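Juvo

A bimanual handover and sorting set for two small arms, with the training code and the one result we are prepared to stand behind.

Maintained at Nosdale by Shalini Chauhan. Bug reports are welcome. Requests to add a second dish rack have been received and are being ignored politely.

Contents

1. What this is
2. What is in the box
3. Tasks
4. How episodes were recorded
5. Method
6. Results
7. Running the code
8. Known problems
9. Licence and citation

1. What this is

Juvo began as a test of a dull question: when two arms share a bench, how much of the trouble comes from the arms getting in each other's way, and how much from each arm being bad at its own job? Most of us expected the first. We had drawn diagrams about it. The diagrams are no longer in the repository.

The release covers teleoperated episodes on a single enclosed bench, a small policy called Zutesine trained on them, and the evaluation logs, including the embarrassing ones. It is meant for people working on low-cost two-arm manipulation who want something modest enough to train on one graphics card over a weekend. If you want a foundation for household robotics, you will need a bigger house.

2. What is in the box

There are 274 episodes in total. Each one holds:

- joint positions and gripper openings for both arms
- commanded positions from the leader arms, logged separately
- three video streams: one from each wrist and one from a fixed camera over the bench
- a short text label for the task
- a success flag, set by a person after watching the episode back
- a free-text note, usually blank, occasionally bitter

Of the 274, 34 are failures. We kept them on purpose and marked them as such. They sit in their own folder so that you cannot train on them by accident, although one of us managed it in April and reported the best numbers of the project for an afternoon.

The video is compressed fairly hard. If you need the uncompressed version, write to us and send a disk.

3. Tasks

There are three tasks, all on the same bench.

Handover. One arm picks up a small object, brings it to the middle, and the other takes it. Success means the receiving gripper holds the object clear of the table after the giving gripper has let go and backed off. Both grippers hanging on and looking pleased with themselves does not count.

Rack placing. One arm lifts a cup or mug and sets it in a wire dish rack at the back of the bench. Any orientation that stays put when the gripper withdraws is a success. We argued about mugs lying on their sides for longer than the matter deserved and decided that a mug on its side is still in the rack.

Pass and place. The first two joined together, with one arm handing a cup over and the other racking it. This is the hard one, and it accounts for most of the failures folder.

The rack is also left on the bench in many of the handover episodes, loaded with whatever was in it at the time. It gives the policy something to ignore. Early versions did not ignore it.

4. How episodes were recorded

Both follower arms are driven by a single operator using a pair of leader arms of the same shape. The operator sits to one side and looks at the bench directly. Recording through the screens was tried and abandoned, mostly on grounds of morale.

Start positions were varied by hand. The object goes down anywhere within reach of the first arm, at any angle, and the operator is told not to be helpful about it. People are helpful anyway. If you plot the start positions you will find a lump in the middle of the reachable area where everyone puts things when they want to go home.

Commands and joint readings are logged at the same rate and stamped by the same clock. The wrist cameras have their own opinion about time, and the loader lines them up using the nearest stamp. Dropped images are listed in the index file and have not been filled in.

5. Method

Zutesine is an imitation policy that predicts short chunks of motion for both arms. There is nothing shocking inside it. Images go through a small shared encoder, joint readings are added, and a transformer produces the next chunk of positions.

The part we wanted to test is a switch we call Tian. With Tian off, each arm has its own output head and sees only its own wrist view, its own joints and the fixed view. With Tian on, each head also gets the other arm's predicted chunk before it commits to its own. The arms, in other words, get to read each other's diary one page ahead.

The chunk exchange happens once per prediction. We tried letting the heads go back and forth several times. This made inference slower and the arms more polite, with each waiting for the other to close its fingers first.

6. Results

Every setting was run for 40 trials per task, with start positions drawn from a fixed list that the operators had not seen while recording.

On handover, Tian helps plainly. Without it, the usual failure is the giving arm releasing too soon. With it, those early releases nearly vanish, and what remains is mostly bad first grasps.

On rack placing, Tian makes no difference we can measure. That is reassuring, given that the second arm has nothing to do there.

On pass and place, Tian helps with the pass and does nothing for the place. A cup that arrives in the second gripper at an awkward angle is still at an awkward angle when it reaches the tines. We had hoped that knowing the plan of the receiving arm would persuade the giving arm to present the cup more kindly. We saw no sign of this in the logs, and we looked hard.

So the answer to the dull question is that sharing the bench explains much of the trouble at the moment of exchange and very little of it elsewhere. Mostly the arms are bad at their own jobs. Full tables are in the results folder, one file per setting, with every trial listed.

We did not test on a second bench. Please do not quote these results as if we had.

7. Running the code

Install the requirements, point the config at the data folder, and run the training script. The default settings are the ones used for the results. Changing the chunk length is safe. Changing the image size is allowed, but the encoder weights will then need to be trained from scratch, and the script will say so in capitals.

To replay an episode on real arms, use the replay script with the slow option first. It moves both arms to the starting pose before anything else. Keep your hands and your tea out of the enclosure while it does this.

The joint order is left arm first, then right, base to gripper. Left and right are as seen from the fixed camera. An earlier draft of this file had them the other way round, and if you downloaded the data before that was mended, the file is wrong and the data is fine.

8. Known problems

- Success flags on handover are a judgement call when the object slips during release. Two people flagged a shared subset and disagreed on a few. The disagreements are listed.
- Lighting hardly changes. A policy trained on this set will be surprised by a window.
- The wrist cables are visible in many views. We have seen attention maps that care about them a great deal. Cropping them out helped a little with rack placing and hurt handover, for reasons we have not tracked down.
- Clear glass is under-represented in the placing episodes, and the policy treats it largely as a rumour.
- Gripper opening is reported in motor units. The conversion file gives widths, but it was measured with a ruler.
- The bench rail was knocked once between sessions. Episodes after the knock carry a flag, and the offset is in the calibration file. It is small, though bigger than was claimed on the day.

9. Licence and citation

Data and code may be used, changed and passed on for any purpose, provided Juvo is credited and changed versions are marked as changed. If you publish with it, cite the repository and give the release tag you used, as the splits differ between tags.

Questions about the data go to the issues page. Questions about the method go there too, and will be answered more slowly. Pull requests that fix the clock alignment on the wrist cameras will be merged with indecent haste. 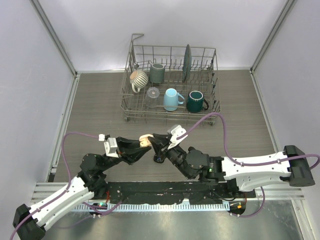 Photo: Shalini Chauhan / Nosdale. Handover task on the Juvo bench, fixed camera view. Same terms as the data.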